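3.2 Clothing left on the bed

The bed turned out to be the hardest surface in the Zornau homes to code. Floors and chairs were easy: a thing on a chair is put there, a thing on the floor is dropped. Beds sit somewhere between. People told us they use the bed as a folding table, a sorting bench and a place to dump whatever comes off first, often all in the one evening. We coded 541 garments in total, each as crumpled, part folded or folded. Cotton and sweatshirt-type fabrics gave the most trouble.
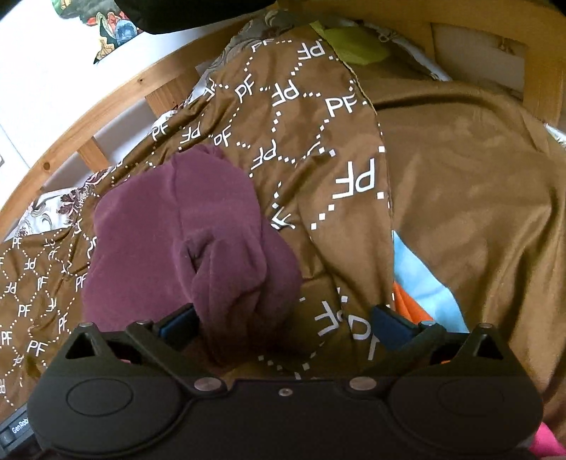

Agreement between the 2 coders was good for folded items and poor for part folded. Main cause was soft fabric, which slumps and loses its edges. A sleeve tucked under can look like a fold or like nothing much. After the May meeting we changed the rule: one long straight edge plus a visible hem counts as folded, even if the rest is untidy. Nechyporuk (Zoriana Nechyporuk, second coder) recoded 80 items under the new rule and the disagreements mostly went away. Not all of them. Hoods are still a problem, see 3.4.

Patterned bedspreads were kept in. An earlier draft left them out on the grounds that busy prints make the outline of a garment harder to follow, but dropping them would of lost us 5 households, and colour contrast mattered more then print anyway. Plum or maroon on brown is readable enough. Grey on grey is not. 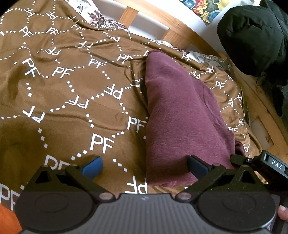
Figure 2. Folded maroon garment on a brown printed bedspread.

Size of the fold also varied a lot between homes. Some people fold to fit a drawer, some to fit a shelf, and a few just fold till it stops looking messy. We did not score neatness. Moroz households tended to fold narrow and long, Flarkalow ones squarer, but the groups are small and we would not push this. Drawer depths still to be added to Table 4.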